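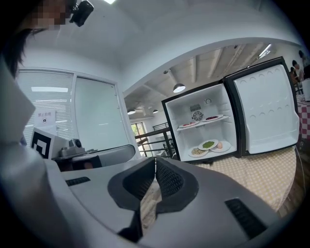
"We used to just carry it all by hand"
Talking robots and lunch with a shift lead at Vomstead

Caught her at the end of a shift, coat already on. She has run the practice room at Vomstead for 2 years. Before that, kitchens. Lots of kitchens.

The work now? Plates in and out of a small fridge, mostly. One shelf and the fridge floor, rice-looking stuff, greens, an egg. People do it with the hand-held gripper, and the arm is supposed to learn from that.

"First week my wrist was killing me. You squeeze, you tilt, you put the plate down. Then again. I did 27 in one morning and dropped a few."

Does she worry about her old job? A pause. "The carrying, sure, that goes. At Brarncombe they had 20 of us on trays and I don't think they'll want 20 again." She's not bitter, more tired. The egg is her least favorite, it rolls. Everyone fights over who gets the greens.

What changed most is the talk. "In a kitchen you yell all day. In here it's quiet, you concentrate. I miss the yelling a bit." Breaks are better tho. And she sits down for some of it, wich her knees like.

Pay is up a little, hours are fixed. The target for the Falcão job is more than 2000 runs by December - she rolls her eyes at that one.

Would she go back? "Ask me in December." Then she was off, bus to Ancombe at ten past five.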